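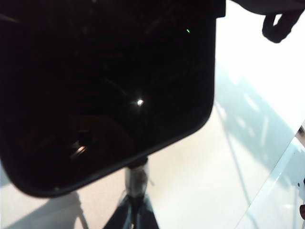 How do I get smudges off a glossy black screen?
Power it off, dry microfiber first, then a barely damp one. Never spray the panel.

Tatiana Ďurica – 27 April 2018
Same cloth ok for my laptop lid?
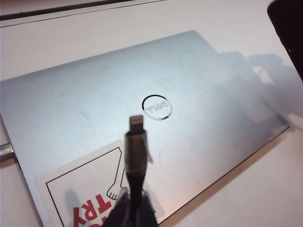 Dell lid, closed – smudges and light scratches

Valentin Nägeli
Cloth is fine. Wont fix scratches tho. Shut it down, unplug, wipe one direction, wait 15 min
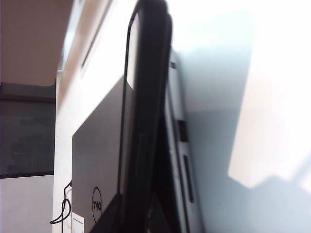
before plugging anything back in. Ports – dry brush only, no liquid.

Ctibor Jurčo
i just use my sleeve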